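# Prastville residents send 329 letters to save the evening bus

In the end the bag was too heavy for one person. Edin Hodžić and his neighbour Živko Georgiev carried it together up the steps of the town hall in July, a little before 9 in the morning, and put it on the reception desk. Inside were 329 letters, nearly all of them written by hand, asking the council to keep the last bus between the town centre and the Hirnik estate.

The council wants to stop the service at the end of the summer. After that, the final bus to Hirnik would leave the centre at twenty past six. People who work late in the shops, or who visit someone in hospital in the evening, would have to walk along the main road or pay for a taxi.

"We first made an online petition, like everybody does," said Mr Hodžić, who has lived in Hirnik for eleven years. "We got 1,000 names quite fast and we were very proud. Then a councillor told me that she has four such petitions on her desk and she cannot know who really lives here. So we started again with paper."
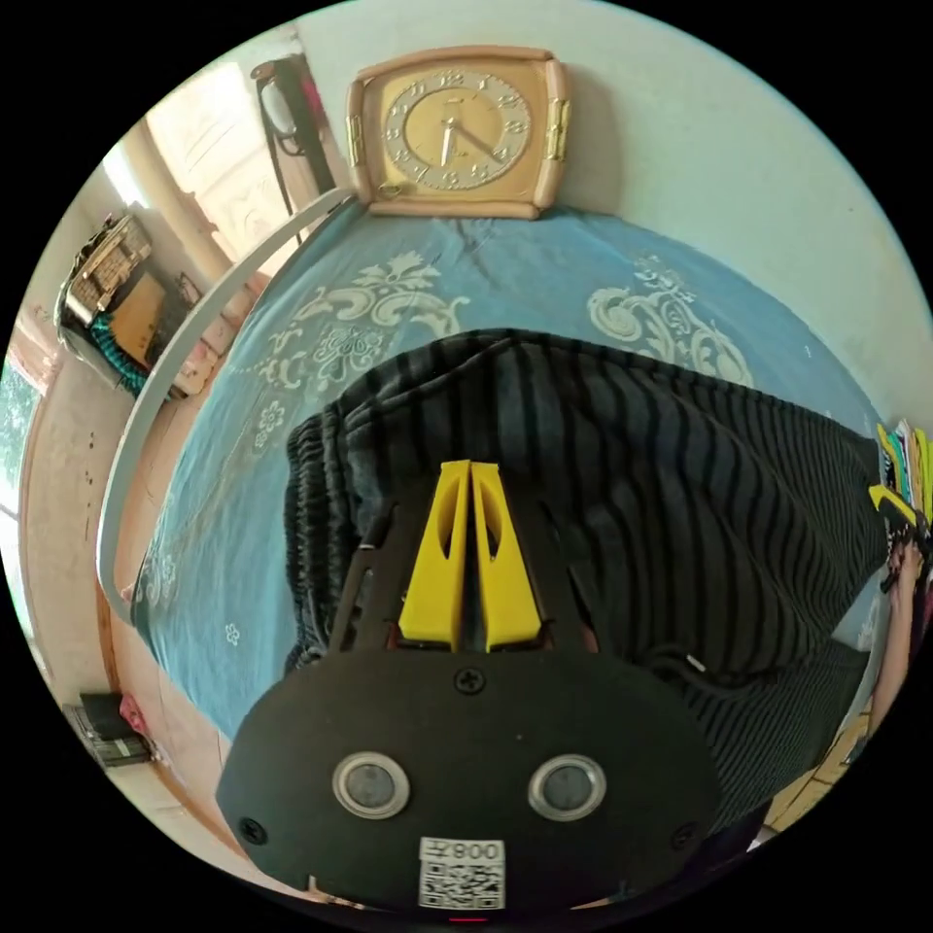

The second campaign took seven weeks. The residents met in the back room of the Begović bakery, where the owners let them use the tables after closing. There was paper, envelopes and a list of the councillors with their addresses. There was no ready text to copy, and this was a decision which caused some discussion in the group.

Mr Georgiev was at first in favour of a model letter. He is a retired postman and he thought that many people would not come if they had to find the words by themselves. "I was a little afraid of it," he said. "Some of my neighbours have not written a letter since they left school. But they sat down, they asked how to spell this or that, and they wrote. One man needed three evenings for half a page."

The letters are very different from each other. Some have only two lines. A girl of ten wrote that her swimming lesson finishes at seven and that her grandmother does not drive. A nurse described her whole week, with the hour of each shift, and added what she would have to pay for taxis. Several people wrote in their first language and put an English translation under it.

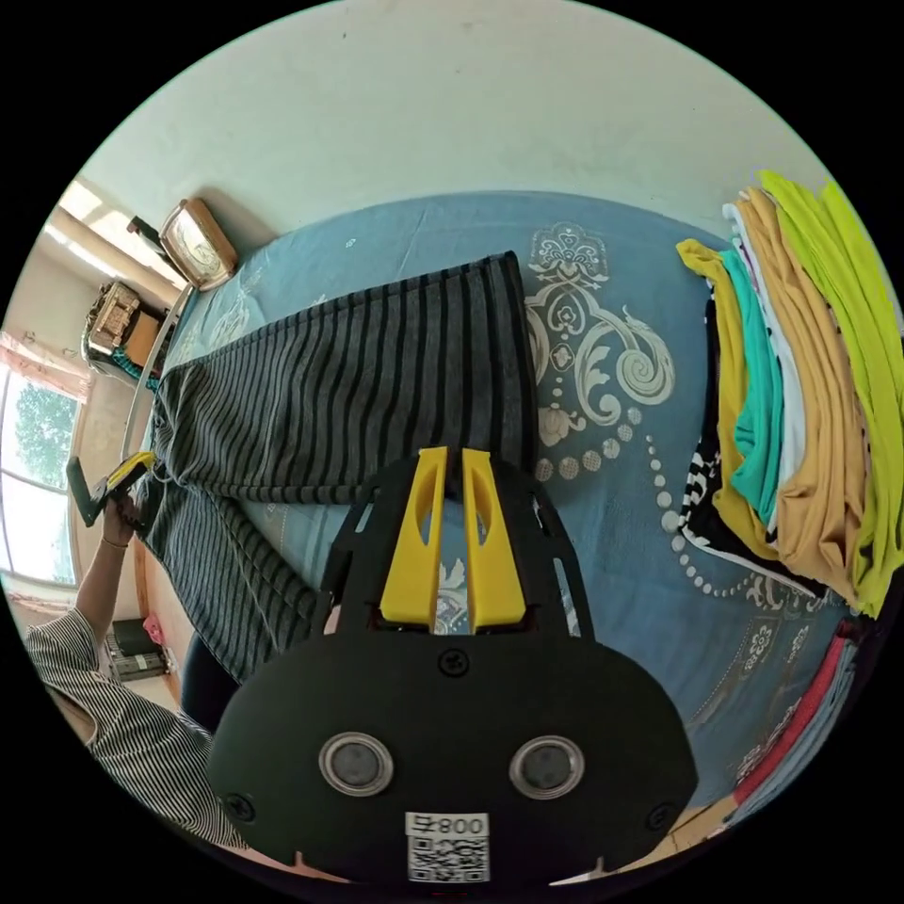 A spokeswoman for the council confirmed that the letters were received and said that each of them will be registered as a separate comment. This is important, because a petition counts as one comment only, no matter how many names are on it. She could not say if the decision would be changed. The service costs more than it brings in, she said, and on some evenings the bus arrives in Hirnik with very few passengers.

The residents do not agree with the way the passengers were counted. According to Mr Hodžić, the count was made in the school holidays, when the evening classes at the college are also closed. The group has asked for a new count in term time. The council has not yet answered this request.

The bus company, Nirnano, did not wish to comment on the plan. It said only that it runs the timetable which the council orders, and that its drivers on the evening route have been informed about the possible change.

Not everybody in the town supports the campaign. At the public meeting one resident of the centre asked why all should pay for a bus that passes through one estate. Another suggested a smaller vehicle, to be ordered by telephone. The group from Hirnik says it would look at such an idea if the price of the ticket stays the same and if a person without a smartphone can also use it.
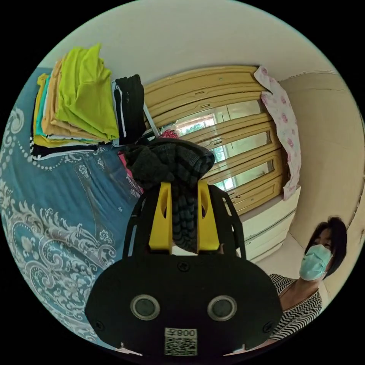

The local newsletter has printed a selection of the letters over two pages, with the permission of the writers. The editors cut them only where they were too long, and left the style as it was. They have received more replies than usual, and a second selection is planned for the next number.

For those who still want to write, the group has some simple advice. Say in the first sentence what you are asking for. Give your name and your street, so the councillor can see that you live in the area. Tell about your own journey and do not try to speak for the whole town. One page is enough. Letters with insults were taken out by the group itself before the delivery; there were only two, and both writers agreed to begin again.

The bakery room is open for this purpose until the end of the consultation, from half past five in the evening. Children can come with an adult. The group pays for the stamps from a small collection, in which there is 100 pounds left.

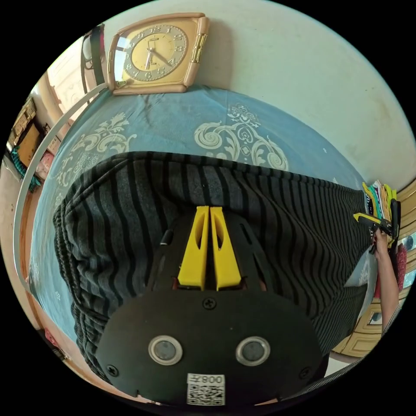
**Can people who do not live in Hirnik also send a letter?**

Everyone who lives or works in Prastville can take part in the consultation. If you work in the town but live outside it, write the name of your workplace under your signature. Letters can be sent by post to the town hall or left at the reception desk during opening hours. An email is accepted too, but it must have your full name and postal address, otherwise it will not be registered.

The transport committee will discuss the evening service at its next meeting after the summer break. The public may attend, and each speaker has three minutes. Mr Georgiev has put his name on the list of speakers and Mr Hodžić will go with him. They have also asked the council to publish the costs of the route for the last two years before the meeting, so that the residents have time to read them.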